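Section 4: Setting up your first live set

Read this section after you have installed Mustura and connected your controller. It covers audio output, importing tracks, beat grids, cue points and recording. If your controller does not appear in the device list, go back to Section 3 before you continue.

4.1 Audio output

1. Open Mustura and click Setup in the top bar.

2. Under Output, choose the sound card you will use on the night. If you have a Zadden interface, select Zadden Main and leave the sample rate alone.

3. Set Master to channels 1 and 2, and Headphones to channels 3 and 4.

4. Play any track and turn the headphone knob up slowly. You should hear the track in your headphones only when the Cue button for that deck is lit.

Caution: Turn the master volume all the way down before you change the output device. Changing it while a track is playing can send a loud pop to the speakers.

If you hear crackling, raise the buffer size one step at a time and test after each step. A larger buffer makes the jog wheels feel slower, so stop at the first setting that plays cleanly.

4.2 Importing tracks

1. Drag a folder onto the Library pane. Subfolders are included.

2. Wait for the analysis bar to finish. A library of 2000 tracks can be left to run overnight.

3. Check the Key and BPM columns. Any track marked with a dash was not analyzed. Right-click it and choose Analyze Again.

Note: Mustura reads tags but does not change them unless Write Tags is turned on. The setting is off when you first install the program.

Long trance intros with no kick drum are sometimes read at half speed. If a track shows 69 BPM and you know it runs at 138, select it and press Double.

4.3 Beat grids

1. Load a track to Deck A and zoom in on the first clear kick.

2. Move the playhead to the start of the kick and press Set Downbeat.

3. Jump to the last breakdown and check that the grid lines still fall on the beat.

4. If they have drifted, use the Nudge arrows until they line up, then press Lock.

Locked grids are kept when you analyze a track again. To clear one, hold Shift and press Lock.

4.4 Cue points and loops

1. Press an empty pad to store a cue point at the playhead.

2. Hold the pad for two seconds to name the cue or change its color.

3. To store a loop, set the loop length first, then press the pad while the loop is playing.

Most users keep the first pad for the mix-in point and the last for the mix-out point. Anwara Munshi's template, included in the Templates folder, is laid out this way and also puts a 15-second warning before each mix-out.

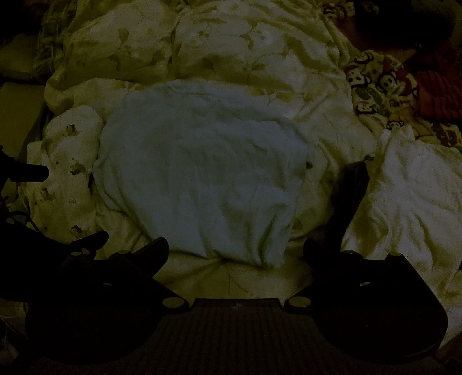 4.5 Recording your set

1. Open the Record tab and choose a folder with enough free space.

2. Set the format to WAV if you plan to edit the recording later. Choose MP3 for smaller files.

3. Play the loudest part of your set and adjust Record Level until the meter stays out of the red.

4. Press Record. The timer turns red and starts counting.

5. Press Record again to stop. The track list is saved as a text file with the same name as the recording.

Caution: Do not close the laptop lid while recording. If the computer goes to sleep, the file ends at that point.

If error 1662 appears, Mustura cannot write to the folder you chose. Pick a different folder and press Record again.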